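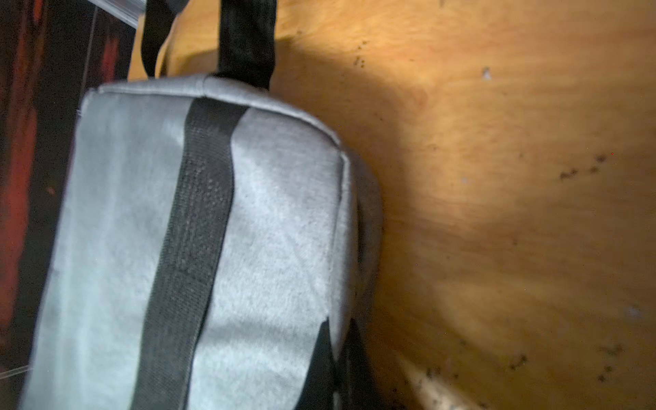 About the Kultholm Student Robotics Program

Kultholm is the after-hours manipulation program at Iltside Secondary College. It takes students from Year 9 to Year 12 and runs in the old metalwork room, E block, from 3.45 pm during term. The work is limited to one problem: getting a robot arm to pick up and move soft goods, bags in particular, by their handles and straps.

What students work on

Rigid parts are covered in the Year 9 elective. Fabric is harder. A flat black strap lying against a grey bag has little depth of its own, and a handle loop changes shape once a finger touches it. Students teleoperate the arm, record each attempt from the wrist camera, label the outcome and train a grasp policy on the result. The current dataset, Gastine, holds 3,501 recorded attempts, of which 2,689 passed labelling checks. The remainder are kept in a separate folder and used for teaching fault diagnosis.

Labelling is done in pairs. Where two students disagree on whether a grasp was on the strap or on the seam beside it, the attempt goes to a third.

Competition

Senior students enter the Jayasinghe Cup, an interschool event held in August. Teams are given 3 minutes per run and are not told beforehand which bag they will get. Our best result to date is a score of 63 in the soft goods division. Gripper fingers must be student-designed – printed or machined – and drawings are submitted with the entry.

Staff

Janka Jelínek coordinates the program and teaches Digital Technologies. Ottmar Diekmann looks after the workshop, including arm calibration and the electrical test and tag register.

Joining

Intake is in February. No programming experience is required, but new members complete the workshop safety induction before operating the arm. Enclosed shoes are compulsory and long hair must be tied back. Enrolment forms are available from the front office.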